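Refinishing a solid wood table: hardwax oil vs. waterborne poly

stekidia_shop
The top is heading for daily use. Old finish is off, sanded to 100 so far. I have a can of Evari hardwax oil and a quart of Jekell waterborne poly, both unopened. Which holds up better to paper, mugs and sleeves dragged over it all day?

grainline588
Poly. Film finish, more abrasion resistance, no yearly upkeep. Sand to 150 before the first coat and stop there.

leclerc_m
Disagree. Poly wears well until it fails, and then you strip the whole top. Oil can be repaired locally: scuff the worn area, wipe on a thin coat, buff. I did one spot in December and can't find it now.

grainline588
You can't find it because you know how to buff. Most people leave a shiny patch.

Capucine Pichon
Color matters too. Waterborne poly stays close to the raw wood, oil pulls it toward orange. Four from our place, same warm range you would get with oil:

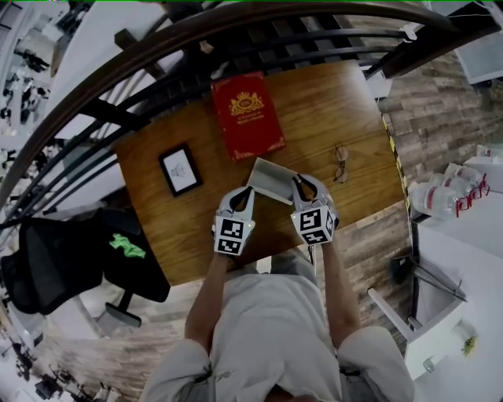
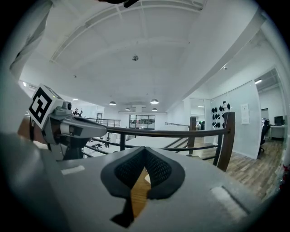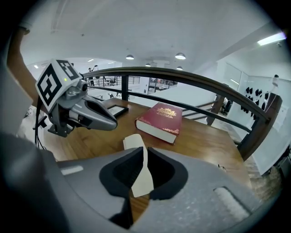
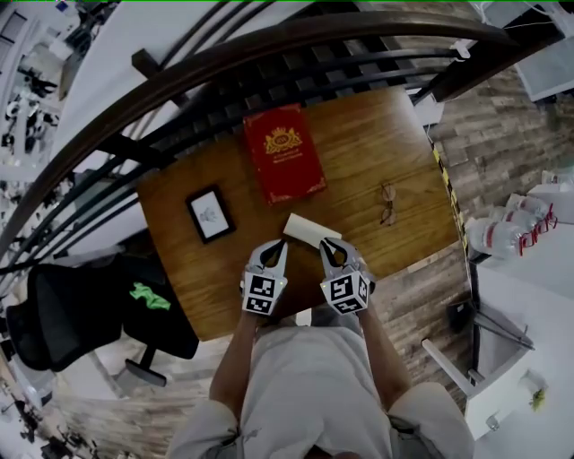
If you want it paler than that, use the poly or buy an oil with white pigment in it. Test on the underside first — two coats, full cure, then judge it in daylight.

stekidia_shop
Underside is a good idea. What grit under oil?

leclerc_m
150, no finer. Above that the surface closes up and the oil sits on top.

grainline588
Agree on the grit, still not on the finish. Water rings on oil show up within a month.

Capucine Pichon
Only if the coat is thin or hasn't cured. Give it two weeks before anything wet goes on it.

stekidia_shop
Going with oil. Test patch went on 8th June, will report when it has cured.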